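4.2. Doblar ropa sobre una cama: por qué nos quedamos con los dedos ranurados

Cuando empezamos con las pinzas de mano yo estaba convencida de que la ropa iba a ser la parte fácil. Una prenda no se rompe, no rueda, no pesa casi nada... ¡qué podía salir mal! Pues la primera tanda fue un desastre bastante instructivo, y de ahí sale casi todo lo que cuento en esta sección.

Comparamos dos configuraciones de dedo sobre el mismo cuerpo de pinza. La primera, que en la tabla 3 aparece como Dunix, es un dedo macizo y rígido con la punta plana. La segunda, Skarkico, es el dedo amarillo con hueco central, que cede un poco cuando se aprieta contra algo blando. El cuerpo, la óptica y el disparador son idénticos en las dos, así que las diferencias que vemos en los datos las atribuyo al dedo (con la salvedad del cansancio de quien sujeta la pinza, de la que hablo en 4.4).

En total grabamos 2684 agarres de tela y descartamos 377, casi todos por pérdida de seguimiento y unos pocos porque la persona soltó el disparador antes de tiempo. Para el análisis fijé el corte en 2000 agarres, repartidos a partes iguales entre los dos dedos, y el resto lo guardamos para ajustar el controlador. Sé que a algún lector le parecerá un derroche, pero ya nos habíamos quemado una vez ajustando y evaluando con los mismos datos y no me apetecía repetir.

El dedo macizo va muy bien cuando la tela ya tiene un pliegue levantado: lo pilla, cierra y listo. El problema viene con la prenda plana sobre una superficie que se hunde. La punta empuja la tela y el colchón a la vez, el borde se escapa hacia delante y hay que volver a intentarlo. Con el dedo ranurado la punta se acomoda y arrastra la capa de arriba hacia el hueco, y el pliegue se forma casi solo. En los jerséis de punto la diferencia se nota muchísimo en la mano, incluso antes de mirar los números. En telas finas no tanto, y ahí confieso que no sabría elegir.

Otra cosa que no habíamos previsto es el fondo. En la mesa de Ganham, lisa y gris, el seguimiento visual se perdía a ratos por falta de textura; sobre un estampado de flores hay puntos de sobra a los que agarrarse. Eso sí, el estampado se deforma en cuanto alguien se apoya en la cama o tira de una esquina, y entonces el estimador cree que se ha movido la pinza. Lo suavizamos bajando el peso de los puntos cercanos a los dedos, con el mismo filtro que usamos en las pruebas de Forsyth.

Trabajar con dos pinzas a la vez merece su propio comentario. Las prendas grandes piden coger dos puntos separados, y la segunda pinza entra y sale de la vista de la primera según cómo se coloque el brazo. Si está a la vista, la posición relativa entre ambas se estima bastante mejor. Por eso en la figura 7 he elegido momentos en los que, desde la cámara de una pinza, se alcanza a ver otra. 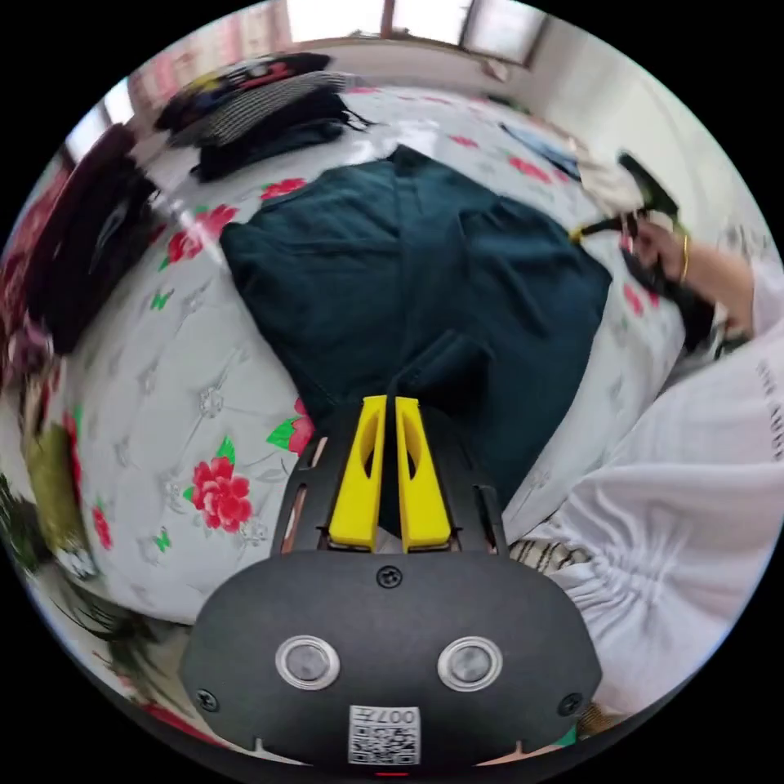
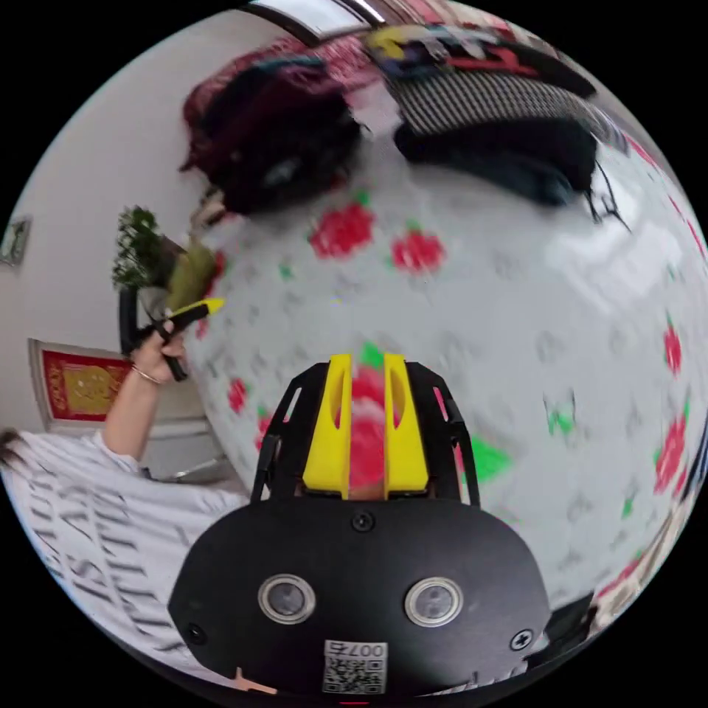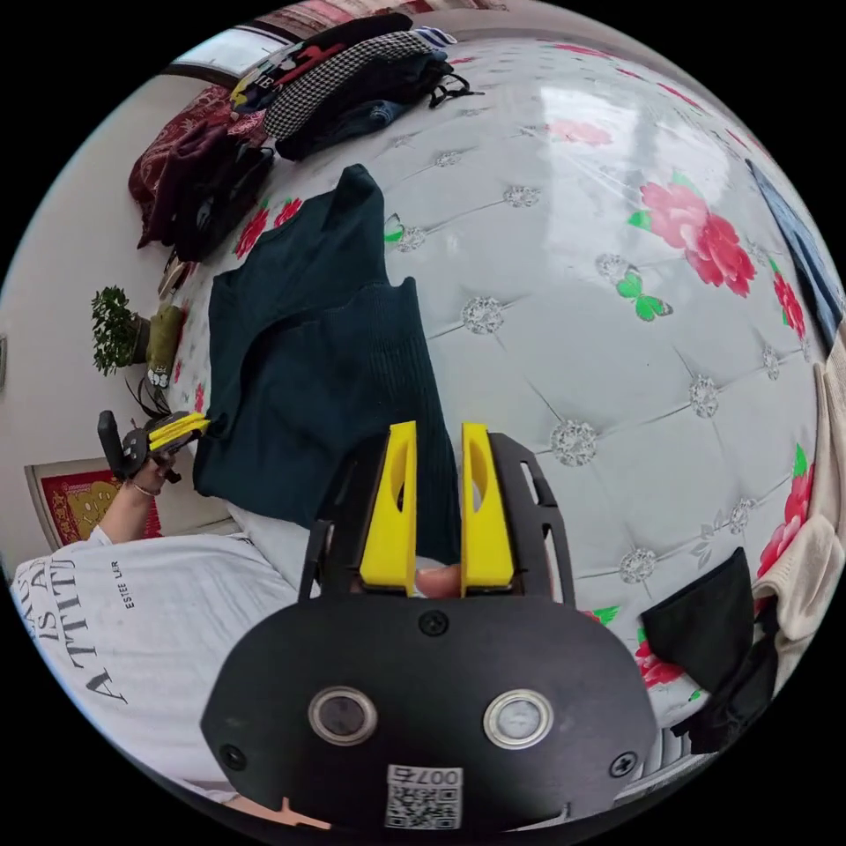

Figura 7. Vistas desde la cámara de la pinza, con los dedos amarillos ranurados y ropa sobre un fondo de flores. En las tres aparece además otra herramienta sostenida por una persona.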